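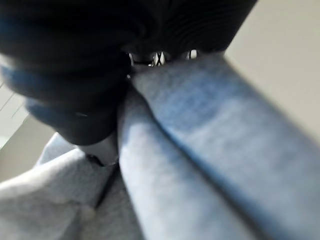
Two months into the laundry arm and I have learned mostly about fleece. Fleece is a liar. Grab one layer and you've got three, and the arm carries the lot off looking pleased with itself.

Geert Vanhove, who shares the bench in the workshop, thinks I should start with tea towels. Geert irons his tea towels, so I've ignored him.

Last night I dropped the closing speed and saved the settings as attempt 481. The motors alone cost me 900 euros. I still fold my own jumpers, badly, in January, with a coat on.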